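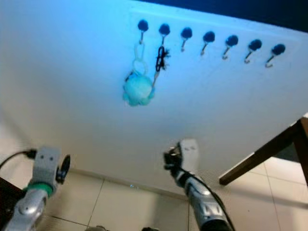

Ensinar com as mãos: uma manhã na Plomach

Na Plomach, quem ensina o robô começa por sentar-se e respirar fundo. "Toda a gente mexe depressa demais no primeiro dia", diz a operadora que nos recebeu, ainda com os comandos no colo. Conduz os dois braços à distância, e cada movimento dela fica gravado como demonstração para o projeto Lillora.

A tarefa deste mês parece simples: tirar uma esponja de banho de um gancho na parede e pendurá-la noutro. Parece! A esponja cede ao toque e a corrente de plástico de onde pende balança por tudo e por nada. "Um cubo fica onde o pousamos. A esponja tem vontade própria, e eu adoro isso", conta, a rir.

A equipa já reuniu 521 demonstrações e quer chegar a mais de 700 até novembro. As sessões duram 12 minutos, com pausa obrigatória - os ombros agradecem. E as tentativas falhadas? "Guardamos as boas correções. Se falho o gancho e volto atrás com calma, o robô também precisa de ver isso."

Antes dos comandos, a equipa guiava os braços à mão, agarrando-os pelo pulso. Ela ainda gosta do método para gestos curtos: "Sente-se o peso da máquina, aprende-se imenso."

Perguntámos-lhe o que vem a seguir. Toalhas, responde logo, e já com os olhos a brilhar.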